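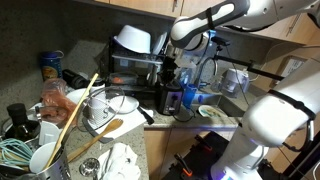 9 min read

Lecture notes, part 3: From a picture to a grasp in a crowded kitchen

In the last part we worked with one object on a clean table. Now we move to a kitchen counter, where the software must decide what it sees, what it may touch and how the arm gets there. The exercises use the Larkine planner and the Kütt perception package, both already installed on the lab computers.

3.1 What the perception must deliver

A planner does not need the name of every object. It needs two things: the shape of the target, and the space that is occupied by everything else. Many students begin with the labels and forget the second one. An object without a label is still an obstacle.

Some materials are difficult for a depth sensor. Clear glass and thin plastic let the light pass, so the sensor often measures the wall or the counter behind them. Polished steel, such as a sink, reflects the light away and leaves holes in the depth map. A wire strainer gives a mixture of near and far points. In Kütt, a hole is stored as "unknown" and not as "free". Please do not change this setting. If the planner treats unknown space as free, it will sooner or later send the elbow through a glass.

3.2 Approach from above

For the toaster we use a vertical approach. The gripper is first placed over the target at a pre-grasp pose, and then it goes down along a straight line. The advantage is that the fingers stay away from the neighbors, in our case the dish rack on one side and the blue cup on the other.

The lever is a different task. It is on the front panel, so the contact point must be computed in the frame of the toaster and then transformed to the base frame of the arm. An error of orientation in the base calibration grows with the distance, therefore repeat the calibration before you blame the detector.

3.3 Collision checking for the whole arm

A path for the gripper is not yet a path for the robot. The elbow is wide and it travels far when the wrist makes only a small movement. Straps and cables on the links also need space, and the standard robot model does not contain them. Add them as simple capsules, a little bigger than the real parts. The power cord on the counter should be entered as a thin forbidden zone.

The Jurkcombe log, which you find in the course folder, contains 3,489 planning requests. Of these, 3,110 returned a path. When the same requests were checked again with cables and straps in the model, only 1,757 of the paths remained valid. Look at the rejected ones before the exercise session and note which link is in collision.

3.4 Exercise

a) Load the Fandura scene file and mark all unknown cells above the counter.
b) Plan to the pre-grasp pose with the standard model, then with the extended model. Compare the length of the two paths.
c) Reduce the size of the capsules step by step until the planner finds the shorter path again. Write down the value and explain if you would use it on the real arm.

Hand in the plots and half a page of text. The code is not graded, but it must run.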